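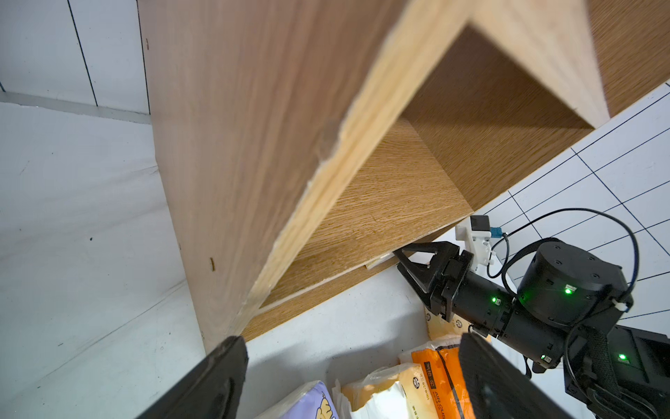

Page 20

## Tidying the front edges

The long edge on my Clira is chipped and rough, so I do this before anything goes in the cubby.

1. Clear the shelf boards. Loose strips too – I put mine in a jar.
2. Sand the rough edge lightly with 200 grit, along its length.
3. Wipe off the dust and let it sit 4 hours.

**Caution:** Splinters! Wear gloves, and keep the paper off the oak-grained faces – it scratches them fast.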